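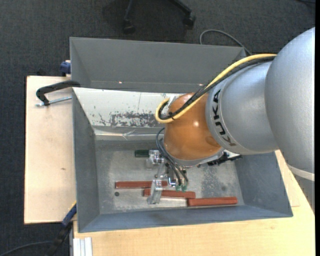

Figure 6. Gripper over the pick bin, with three bars on the bin floor.

Section 6. Setting up a bin pick task in Zomik

Zomik finds parts in a bin, ranks the possible grasps, and sends a checked path to the arm controller. Complete this section after camera calibration and before any automatic run. Document revision 2020-12-12.

6.1 Before you start

The arm must be in manual mode at reduced speed. Clamp the bins to the table and do not move them for the rest of the procedure. If a clamp is opened or a bin is bumped, go back to step 1 of 6.2.

CAUTION: Zomik does not detect people. The path checker knows only the objects in the cell model. Keep the enable switch in hand whenever a path is executed.

6.2 Define the bin

1. Open Cell > Containers and select New.
2. Enter the inside length, width, and depth, measured at the floor of the bin. For bins with sloping walls, enter the wall angle as well.
3. Select Fit to Scan. The outline should settle on the four top edges. If it settles on a neighboring bin, drag it back and select Fit to Scan again.
4. Set Wall Margin to 20 mm.
5. Under Obstacles, add each clamp, threaded rod, and profile that stands above or beside the bin. Simple boxes are sufficient.
6. Select Save. The container status changes from Draft to Active.

Note: Tape, labels, and peeling wall covers can return false depth points. Turn on Mask Walls if points appear inside the bin where there is no part. Scuff marks on the floor do not normally need a mask.

6.3 Load the part model

1. Open Parts > Import and choose a mesh in millimeters.
2. For a plain rectangular bar, set Symmetry to Box. Leaving it at None causes the pose to flip between scans.
3. Set Overlap to Allow if parts may lie on each other. Zomik then ranks uncovered parts first.
4. Run Detect Once. Each part found is drawn with a colored outline and a score.

A part that lies partly under the gripper will score low. Move the arm to the scan position before running detection.

6.4 Define the grasp

1. Jog the gripper to a part and stop with the fingers clear of its sides.
2. Select Teach Grasp. The tool pose is stored relative to the part.
3. Set Approach to Vertical and enter the retreat height.
4. Open Tool > Attachments and draw a volume around the hoses and cable bundle. Include the slack they need when the wrist turns.

CAUTION: The default tool volume covers the flange and fingers only. Hoses and cables outside it are ignored by the planner and can catch on a bin wall.

6.5 Test the path

1. Select Plan Only. The path is shown in the viewer and the arm does not move.
2. Step through the path and check the gap between the wrist and the bin walls.
3. Select Execute, hold the enable switch, and watch the full approach.
4. Repeat with parts against each wall and in each corner.

Error codes

1606: No grasp found. All candidates break the wall margin or hit another part. Lower the margin in small steps, or teach a second grasp.

2053: Tool volume in contact at start. The arm is already inside an obstacle in the cell model. Jog it clear and plan again.

If 2053 comes back with the arm in free space, the container outline has shifted. Repeat 6.2 from step 3.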